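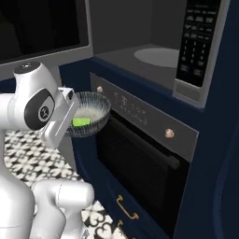
Scoring long kitchen tasks by stage in simulation

If you have ever trained a policy on a long household task, you probably know the feeling of opening the results file in the morning and finding a column of zeros. I spent a good part of January looking at columns like that, and this page is my attempt to write down the scoring method we settled on for the Santoro kitchen tasks, so that you can set it up for your own scenes without repeating all of my detours. It works for anything with more than a couple of steps – moving a bowl to the microwave, say, or putting something down in the sink.

You will need a simulator that can report object poses and contacts, a trained policy, and a free afternoon. I use Zerus for the scenes and Reltedach for the logging, but any pair that can share a clock will do.

Step 1. Write the task as stages

Take a sheet of paper and write the task the way you would explain it to a houseguest. For the microwave task mine reads: door open, bowl gripped, bowl lifted, bowl on turntable, gripper clear, door closed. Each stage should be something the simulator can check from its own state, with no camera involved. "Bowl on turntable" means contact between the two bodies and no contact with the fingers. If you find yourself writing "nearly" or "mostly," split the stage in 2 and try again.

Step 2. Decide what happens to the contents

I skipped this the first time and was sorry. When a container has things in it, attach a separate check to each item, and run that check at every stage instead of only at the end. A bowl can reach the turntable in fine shape after having dropped its contents on the counter, and the plain success score will happily call that a win.

Step 3. Fix your seeds before you look at anything

Pick the starting layouts once, save them, and leave them alone. We use 22 layouts per task, each with its own object positions and lighting. Ye-seo Wi wrote the little script that freezes them, and it has saved me from my own tinkering more than once.

Step 4. Run and log

Set the limit at 500 control steps per stage, and reset the counter whenever a stage is passed. A single limit for the whole episode punishes slow, careful grasps, and those are often the ones you want to keep. Sink tasks deserve a bit of extra patience here, as the faucet and the divider leave the wrist fewer ways in.

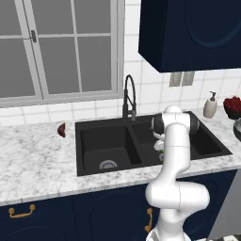

The arm at the sink, gripper pointing down over the divider between the basins.

Step 5. Read the table by column

Put stages across the top and layouts down the side. In our Borkton runs, 19 layouts got through "bowl lifted" and then most of them stalled at the turntable, so we knew to go and collect more placing demonstrations and leave the grasping data as it was. Save the table next to the policy checkpoint, along with the frozen layouts, and use the same stage names next time you train.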